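Does a Short Walk Before Studying Help You Remember Names? My Project Report

I picked this topic for a selfish reason. I am terrible with names. I can meet someone at lunch and by two o'clock I've got nothing, maybe a first letter if I'm lucky. My grandmother is the same way and she blames her age, but I'm in college and I don't have that excuse yet. So when our health and behavior class was told to design a small study on memory, I already knew what I wanted to poke at.

My question was simple: if you take a walk right before you try to learn a set of names, do you remember more of them later than if you just sat around first? There's a lot of writing out there saying exercise is good for the brain, but much of it deals with months of regular workouts and older adults. I wanted to try the small, lazy version. One walk, one list, one afternoon.

What I expected

My guess going in was that walkers would do better, and by a good amount. I like walking and I feel sharper afterward, so I was rooting for it (my instructor circled this in my proposal and wrote "watch yourself" next to it, which was fair). I also guessed that people who slept badly the night before would get more out of the walk than people who slept well. That second guess is the one I was most excited about, and it's the one that fell apart.

Who took part

I signed up 59 people in March, mostly students from the Uvorden campus plus a bunch of their roommates and a few parents who were visiting. I put flyers in the library, the laundry room and the bike shed. The bike shed flyer did surprisingly well! Everyone was over eighteen and signed the consent form our department uses. I asked people not to take part if a doctor had told them to avoid exercise, or if they had a cold, which in March knocked out quite a few friends who had promised to help me.

Each person was put in either the walking group or the sitting group by pulling a folded slip out of an envelope. One person asked to swap because it was raining. I said no, felt bad about it, and lent them my umbrella.

What we did

Sessions started at one in the afternoon or at three, depending on when I could get the room. I wanted mornings too but I have lab then, so all of my results are really afternoon results. Keep that in mind.

The walkers did 15 minutes on the path that goes down past the Chu building, along the creek and back up the hill. I told them to walk like they were a little late for class. The sitters spent the same time in a quiet room with a pile of old travel magazines, phones in their bags. Then everybody came to the same table and did the learning part.

For the learning part I used Beso, which is a free little flash card program that a former student in our department made. It shows a face drawing and a made-up name together, then moves to the next one. There were 18 pairs. You see the whole set twice, in a different order each time, and that's all the studying you get. I had to rebuild my deck once, after two of the names turned out to rhyme and my first test person mixed them up nonstop.

After that came a break where people filled out a page about sleep, coffee, mood and how much they usually exercise. Then they saw the faces again and wrote down any names they could. I gave full credit for spelling mistakes as long as the name was clearly the right one. A friend from class scored half of the sheets without knowing who walked and who sat, and where we disagreed we talked it through. It was usually my handwriting on the score sheet causing the trouble, not the answers.

What I found

The walkers remembered more names on average than the sitters, but the gap was small. It came out to less than two names. When I ran the test we learned in class, the difference just missed the cutoff, so I can't say with a straight face that walking did it. I was pretty let down the night I ran those numbers, and I ran them again the next morning in case I had typed something wrong. I had typed one thing wrong. Fixing it changed almost nothing.

The spread inside each group was much bigger than the difference between them. One sitter got every single name. One walker got two and told me cheerfully that it was a personal best. If you lined up everybody's scores and covered the group labels, I don't think you could sort them back out.

Sleep mattered more than I thought it would, only not in the way I had guessed. People who said they slept poorly did worse in both groups, and the walk did not seem to rescue them. The tired walkers and the tired sitters looked about the same. So my favorite guess is gone – and I do mean gone, there wasn't even a hint of it.

Mood was the part I almost left out of the survey and now I'm glad I kept it. The walkers rated their mood higher than the sitters did, and that difference was clear. They also wrote more in the comment box. Quite a few said the walk was the nicest part of their day. The sitters mostly wrote about the magazines, and several wanted to know if they could take one home.

Coffee did nothing I could see, but nearly everyone had been drinking it, so I didn't have much of a comparison group. The same goes for regular exercise. The people who answered my flyers were already pretty active.

How I showed it at the spring open house

Part of our grade was to present the project to visitors at the Lirnon open house, where all the departments set up together. I printed my score chart big, put it on a stand and let people try a short version of the name test, with no walk beforehand. Parents were way more competitive about it than the students. I got asked the same question over and over: does this mean I should walk before a test? My answer was that it won't hurt, you may feel better, and please also go to bed on time.

I spent my own break eating a sandwich, and I came home with a long list of things I want to ask people in my next survey.
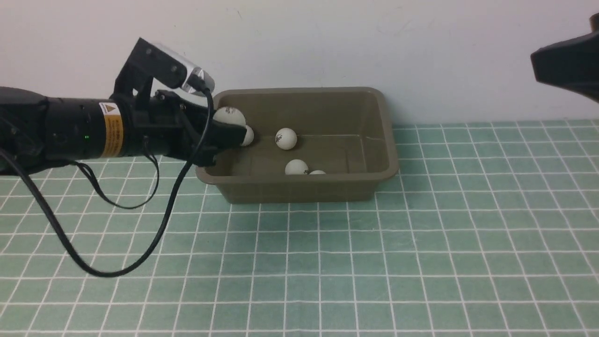

Robot arm reaching over the corner of a plastic tub.

What I would change

First, the time of day. I'd love to run mornings and evenings, and have each person come in more than once so they could be compared with themselves. Since people are so different at this task to begin with, comparing one group of strangers to another is a rough way to find a small effect. My instructor said this in the first week and I nodded and then did it the easy way.

Second, the delay. I tested people soon after they learned the names, before they even left the room. My real life problem is that I lose a name over a few hours or a few days. I did email everyone a follow-up quiz 4 days later, but so few people answered that I decided not to report it. Next time I'd offer snacks for coming back in person.

Third, the walk itself. I had no idea how hard people were working. Some came back pink and out of breath from the hill and others looked like they had been out window shopping. Cheap step counters would help, or heart rate bands if the department has any to lend.

I'd also think harder about what the sitters do. Reading a magazine isn't nothing. You're taking in words and pictures, and maybe that tires you out or gets in the way of the names you learn next. A third group that just rests with their eyes closed would be interesting, though I suspect some of them would fall asleep on me.

Where that leaves me

I can't tell you that a quick walk makes you better with names. I can tell you that in my group the walkers felt better, that poor sleep went along with lower scores, and that a study this size is too small to catch a small difference with any confidence. I've started walking before I study anyway because I like it. As for names, I now say them out loud when I meet someone, which I picked up from the sitter with the perfect score, and I plan to test that one properly in the fall if I can get the room again.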